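Telau Doméstico: equipo de dos brazos para pruebas de tareas de casa

Alquiler por meses. Disponible a partir de octubre. Fianza: 2.000 euros.

Me lo preguntáis en casi todos los correos: ¿ya recoge la mesa solo? Pues a ratos – y depende muchísimo de la mesa. Yo llevo tiempo trasteando con el Telau y os cuento lo que hay, que para leer maravillas ya están los folletos. Doblar trapos, regular. Los cubiertos finos se le resisten una barbaridad. Con vasos y botellas me tiene encantada, ¡quién me lo iba a decir!

El alquiler incluye los dos brazos, las pinzas y tres horas de puesta en marcha con Nithin Gounder, que contesta también por teléfono. La mesa la ponéis vosotros.

Recoger después de cenar es la tarea que más me pedís, y la que yo recomiendo para empezar. Una botella de vino de pie en una bandeja da mucho juego: uno de los brazos la coge por el hombro, justo bajo el cuello, y el otro espera con la pinza abierta (la del osito que guiña el ojo es mi bandeja favorita, lo confieso). ¿Sustituye a alguien en la cocina? Todavía no, ni de lejos. Para dudas y reservas, escribidme a mí, Sandrine Pons. 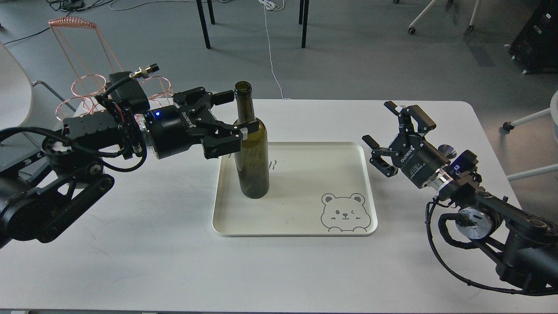
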